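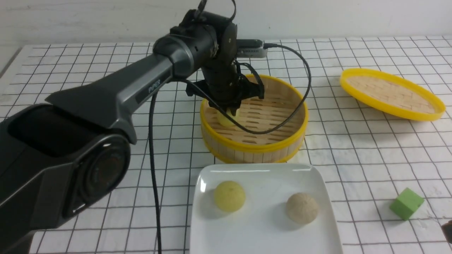
Posted in: Public Health > Local Updates

Feb 16, 2018

Re: Flu clinic numbers and the school question

Hi all,

Answering the message from last night, quoted here so people can follow.

> The Brondstead page says 832 confirmed flu cases this season, but the
> county sheet we got at the Kindeck clinic says 2,174. Which one is
> right? Also, are the schools closing or not? I have heard both.

Both numbers are right, but they measure different things. The 832 is lab-confirmed cases among people who live inside the Brondstead town limits. The 2,174 is for the whole county and includes people a doctor diagnosed without sending a swab to the lab. Please don't add them together. Most of the town cases are already in the county figure.

The schools are open. Torkum Elementary sent its two youngest grades home early one afternoon when too many teachers were out sick, and I think the rumor started there. The district has not set a closing date and told me it has no plans to. If your child has a fever, keep them home until it has been gone for a full day without medicine. Call the attendance line before first bell.

On shots: the county ordered 2,000 extra doses. The first 100 went to the Molefe nursing home, where visiting is still limited to one person per resident. The rest are being split between the Kindeck clinic and the health office on Mill Street. You don't need an appointment at either place, but Kindeck stops taking walk-ins an hour before it closes. Bring your insurance card if you have one. The shot is free if you don't.

> Is it even worth getting one this late?

The nurse I spoke to said yes. Flu can hang around well into spring, and the shot takes two weeks to work — so sooner is better. She also said people who have already been sick this winter should still come in, as there is more than one strain going around.

The county sheet is updated once a week. I will send the new one to the list when I get it. The doses on hand now expire at the end of June, and whatever is left then gets thrown out.

List admin, Brondstead Neighbors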